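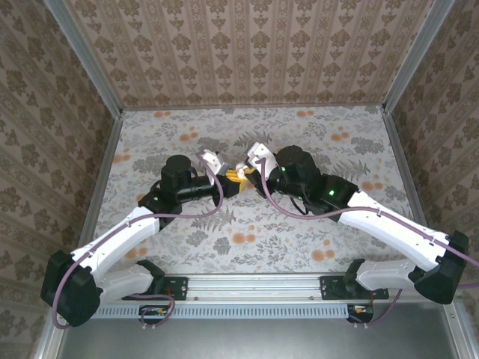
Can the hydrophone tell me which kind of porpoise is out there?
Only to a point. It logs clicks and sorts them by pitch, and the species label on the screen is a guess that you should check against a sighting.

Section 3. Setting up the Drokitz click logger for porpoise watches

1. Charge the logger until the light stays green. The battery meter reads 95 for a long time before it drops, so don't plan a day around it.

2. Screw the hydrophone into the housing by hand. Grease the ring first.

3. Lower the cable over the side away from the engine. Korndale sells a clip for this. A plain loop of cord holds just as well.

4. Set the minimum train length to 3 clicks. The factory setting is lower and will report porpoises in an empty harbor.

5. Start the log and write the time in your notebook, whatever the clock on the logger says.

Note: The box claims a range of 500 yards. Kristine Manalastas tested hers off Ultcombe in February and heard nothing she trusted past half of that – and the water was flat.

Note: Snapping shrimp, depth sounders and loose chain all show up as "probable porpoise." One log from Ultcombe held 468 detections. Nestor Yap went through them by ear and kept very few.

Caution: Do not steer toward animals to get a better signal. Put the engine in neutral if they come to you.

Caution: Rinse the housing in fresh water before you open it. The seal is called saltproof, but dry the threads anyway.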